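How to run a table-setting demonstration with hand-held grippers at your open day

Written by Ylva Dahlgren, Drisach workshop, Arnton
Last changed May 27, 2021

I have now prepared this demonstration for five open days, and each time colleagues from other places write to me and ask how we do it. So I put the steps on one page. English is my second language, please write to me if a step is not clear.

The demonstration is simple to understand for a visitor. A person sits or stands at a table with one gripper in each hand and sets a place for a meal. The grippers have the same fingers as our robot arm, and the recordings from them are later used to teach the arm. Visitors see the human half of the work, and then they may try it.

What you need

One table with a plain top. One placemat, one plate, a knife, a fork and a few drinking glasses. Two hand-held grippers with their cables. A dark curtain to hang behind the table, if your hall is busy. A folding chair. A carpet under everything is good, for the noise and also for the glasses.

Our grippers cost us 1,423 dollars for the pair, with the cables. Yours may be more or less, it depends on who makes the fingers for you.

Step 1. Prepare the place

Put the table so that visitors can stand on two sides of it. Keep the side of the operator free. Lead the cables down beside the operator and leave enough length that both arms can reach the far edge of the table without pulling. I tried once to tape the cables along the table legs and it was a mistake, the left gripper could not reach the knife.

Hang the curtain before you bring the table in. With the table in place you need a ladder on both sides, and this takes double the time.

Step 2. Lay out the objects

Lay the placemat to the right and keep the glasses on the bare wood to the left. Turn the knife and the fork sideways, one on each side of the plate, with the handles pointing to the right. It is not how you eat at home, but for the grippers it is a comfortable direction.
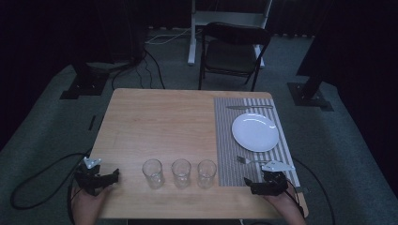 Both grippers at the table, with the glasses in a row beside the striped placemat.

Leave a little space between the glasses. When they stand too close, the jaw of the gripper has no room to go between, and a beginner will push the neighbour glass away.

Step 3. Show it slowly, then show it at normal speed

Begin with one glass. Open the jaws wide, come from the side, close until you feel the glass, and only then lift. Say aloud what you do. After this take the fork, which is harder, for it lies flat. Tilt the gripper a little and take the handle near its end.

Our full round takes 93 seconds when I do it slowly with talking. The colleague from Usari does it faster, but visitors told us they could not follow, so we stay with slow.

Step 4. Let the visitors try

Clear the table first. A visitor should hold the grippers over the bare top for a minute and open and close them, with nothing to break. Ask them to rest their elbows close to the body. Children usually learn it quicker than their parents.
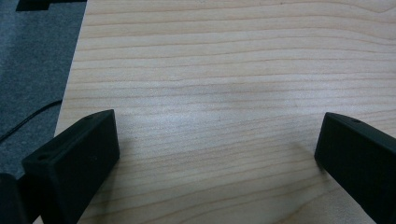 What is the best group size for one table?
Four or five people works well for us. We had 18 in one group in January, and the ones at the back went away before their turn came.

Step 5. Give the objects back one at a time

Start with the placemat and the plate, then the fork, then the knife. Glasses come last. If a visitor wants to stop after the plate, let them stop. Our friends at Lemaire use plastic cups for small children and I think this is a good idea, only the cups are light and fall over easily.

Step 6. Between the groups

Wipe the plate and the glasses, as finger marks appear when people help with their hands. Look at the screws on the gripper fingers. Lay the cables flat again, they wander when people turn around. Almost every delay we had on the day came from a cable under a shoe.

If you want our layout drawing with the measures, ask at the Drisach front desk for the paper copy. The next version will have the part about the left-handed visitors, which I have not finished.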